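Artificial flowers for the front room – gallery

Welcome to the flower page. We keep a small guest house called Histier, and for several years we have had cloth flowers in it instead of fresh ones. Guests often ask about them, so I have put a few pictures on the website together with my notes. Both flowers are shown from underneath, where you find the parts a buyer should look at.

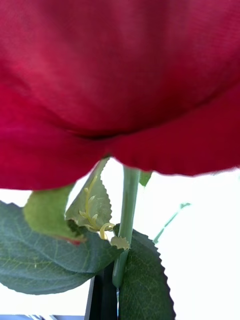
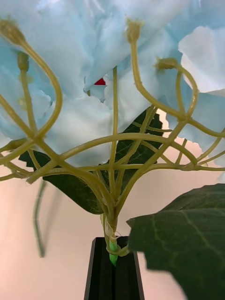 The red rose and the blue flowers

The rose is the first picture. It has a big head in deep red, and if you look closely you can see the weave of the cloth. I like this very much. Some people want that an artificial flower looks perfectly real, but for me the cloth is part of its charm. The lowest petals have become a little frayed at the border. I do not cut the threads, it usually makes the fraying go further.

The leaves of the rose are different from each other. There is a large dark green one with lighter veins and small teeth along the border, and there are paler ones which let the light through. When I choose roses in the shop, I always look at the leaves first. A rose with leaves all in one green looks flat from the other side of the room, even when the head is beautiful.

The second picture shows the light blue flowers in their black holder. The petals are ruffled and almost white where the light falls on them. The stems are yellow-green and fork many times, with small rounded tips like buds. From the front, at normal height, a guest sees mostly petals. From below it is nearly a little bush, and I think this is the more interesting side.

Where we put them

The front room has one window and a long shelf, and a cupboard that we bought from the Escobar shop when they closed the upper floor. Blue flowers are good on the cupboard, at the height of the eyes. Red ones are better lower, for example on the small table beside the door, because people look down on them and see the full head.

We do not leave any cloth flowers directly in the window for the whole summer. I made this mistake with some violet ones, and by September one side was grey and the other side was still violet. Now I turn every arrangement a little when I clean the shelf, and in July and August the window has only a curtain and a lamp.

Bending the stems

Plastic stems usually have a wire inside, but not always, so please try gently before you use any force. Hold the stem with two hands and make a long curve with the thumbs. A sharp corner stays visible for ever. If the stem is stiff I lay it for a moment in warm water, only the stem and never the head, and dry it with a kitchen towel.

A branching flower should be opened from the bottom. Begin with the lowest fork, bring the side stems outwards, and do the top at the end. If you begin at the top you will have to do everything two times. It also helps to go away and come back after a cup of tea – then you see at once which stem is standing in a strange direction.

Cleaning

For dust I use a soft paint brush, the wide kind, and go from the middle of the flower to the outside. A hair dryer is also possible, on the cold position and with some distance. The leaves can be wiped with a damp cloth. For the petals I prefer not to use water, as red cloth sometimes gives colour, and it would be a pity if it came on the neighbour flower.

In December everything goes out to make place for the winter branches. Each flower gets tissue paper inside the head and then stands upright in a high box. Lying flat is bad for ruffled petals. We write on the box what is in it and which room it belongs to, and still we open the wrong one every year.

Holders and weight

A big head on a single stem falls easily. We put small stones in the bottom of the vase, 400 grams for a normal one, and this is enough against a door that bangs. Dry sand is good too, but it comes out everywhere when the vase falls. For the narrow vases from Zanis I use glass beads, as the stones do not go through the neck.

If the flower stands in a holder which is too wide, push a piece of dry foam into it and make the hole with a pencil. The foam from Vomau can be cut with a bread knife. Please do it outside or over a newspaper.

More pictures

The yellow flowers from the stairs and the white ones from the breakfast room will get their own page when the painting there is finished. If you stay with us and would like to know where a certain flower was bought, please ask at the desk in the morning, between breakfast and 10 o'clock. I keep the receipts in a folder and can usually find the shop.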